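The Robot Will See You Do It Now
Teaching a machine by steering its arms is the hot idea of the moment. I went to Clundevport to find out how much of it is teaching.

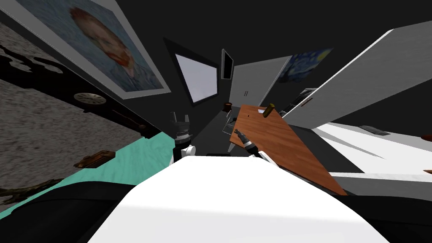 Does steering a robot through a job really teach it the job?

Sometimes, and less than the sales people let on. The machine records how its joints moved and what its cameras saw, and a program looks for a pattern it can repeat. Change enough of the setting and the pattern may not hold.

I had that from Soledad Palacios before I had my coat off. She runs the demonstration floor at Rovau, a small company above a tile showroom, and she is the least excited person I have met in this business. I liked her for it.

The job that month was picking a small bottle off a wooden table. The room is a bedroom, and it exists only in software: a white bed, a tall wardrobe, a chair past the far corner of the table, a Van Gogh self-portrait on the wall in a wide white frame. The operator sits in an office with a hand controller in each fist and looks out over the robot's white chest at its two grippers. Move your right hand and the right gripper moves.

I tried it. I have opened bottles for most of my life and I could not get near this one. You feel nothing through the controllers. The table doesn't push back, so you guess at the height and come in from the side like someone swatting a fly. My first try knocked the bottle flat. My second went through the motions of grabbing and came up with air. Both were thrown out, and I was relieved to hear it.

The good tries are kept. Rovau had 2654 of them for the bottle when I visited, and 2569 had passed review. Noelia Mateos does much of the reviewing. She watches each one at double speed and drops those where the operator dithers, because a program that copies people will copy the dithering too.

"You can tell who recorded it," she told me. "One of our people always backs off before he closes the gripper. For a while the robot did that as well."

She thought this was funny. I thought it was the most important thing I heard all day. If the robot picks up a man's nervous habit as faithfully as it picks up the bottle, then what has it been taught? It can't tell the part that matters from the part that doesn't. A child shown the same thing would drop the pause by lunchtime.

The case for doing all this in a simulated room is cost. A spilled bottle goes back with a key press, and the furniture can be shuffled between tries. Montoya, a rival that works only with real arms in a real kitchen, has 1000 demonstrations after a year and considers that a lot. Its people say simulated friction is a fairy tale. Rovau's people say Montoya will still be wiping its counter when the rest of us have retired. Each had a chart for me.

So I asked for a plain test. Palacios let the trained program run by itself 133 times with the bottle moved to spots it had not been recorded in. It did well near the middle of the table and badly toward the ends, where it tended to close on nothing and carry the nothing off with great care. She showed me the bad runs without being asked.

Then there is the matter of who does the steering. Plavberg, which rents out operators by the shift, calls them "robot teachers" in its brochure. The two I spoke with called it data work. It makes your shoulders ache, they said, and the afternoon goes slowly after three o'clock. They are paid by the hour and are careful about it, and neither expected to own the machine they were training.

I asked Palacios when a robot taught this way would clear a bedside table in a home it had never seen. She said she didn't give dates any more. She had given one once, for May, and people still brought it up.

Mateos had gone back to her screen by then. She was on a batch from the morning, and she threw out the first four while I was looking for my umbrella.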